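About Prekik

We name things. Mostly companies, sometimes products, now and then an app that has been called "the app" for two years and needs something to go on the icon.

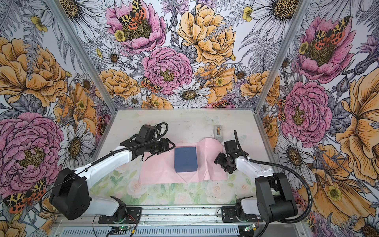
Prekik was started by Ruairi Haldane, who had spent most of his working life writing copy for software firms and kept being asked the same question at the end of the job: what should we call it? He began taking naming work on its own, first from a spare room and then from a shared office, and the studio grew from there. We are still small. Everyone who works on your name will be on the first call with you.

The word Prekik doesn't mean anything. We picked it because it was short, the domain was free and people we rang up could spell it after hearing it once, give or take a "c". We use the same test on clients' names.

What we do

Most of our clients are young technology companies that have a product and a working title, and have found out that somebody else owns the working title. Others are older firms that have bought a competitor and now have two of everything. We also work with founders who haven't built much yet but need something to put on a bank form.

A full naming project takes around 10 weeks. We start by talking to the people who run the company, one at a time if we can, as they tend to agree with each other too quickly in a group. Then we write a long list. The longest so far ran to 2473 names, for a payroll product, and we don't plan to beat it. A more usual list is 300. You won't see all of those. We cut it down ourselves, check what's left against trade mark registers and company records, and bring you a short list with notes on each name.

We also read the names out over the phone to people who don't know the project and ask them to write down what they hear. It's a dull job and it has ruled out more names than any other check we do.

Some of our names

Jollo is a booking tool for mobile hairdressers. The founders wanted a real word and had a list of them, all taken. Jollo came from a page of two-syllable words ending in "o", a style we had been advising people against at the time. We have been less strict about it since.

Bukum makes software for small libraries and reading groups. It was chosen over a longer and more serious name after the team noticed they had been using it between themselves since the second meeting.

McIver is a stock control system for builders' merchants. The client wanted a surname, partly because the trade is full of them. We looked at a good many before this one. It sounds like a firm that has been there a while, and it fits on the side of a van.

What we don't do

We don't design logos or build websites, though we can suggest people who do. We don't give legal advice — our checks are a first look, and you should have a trade mark solicitor go over the final choice before you print anything. We don't run naming contests, and we don't sell names from a catalogue.

Prices

Full projects are priced once we've spoken to you. For anyone who already has a list and only wants a second opinion, we offer a written review of up to 100 names at a fixed fee.

Getting in touch

Use the contact form and tell us what the company does in a sentence or two. If you have a working title, include it, even if you dislike it. Ruairi reads everything that comes in and will normally reply within a few working days. We take on very little new work in November, when we catch up on the year's projects, so please allow longer then.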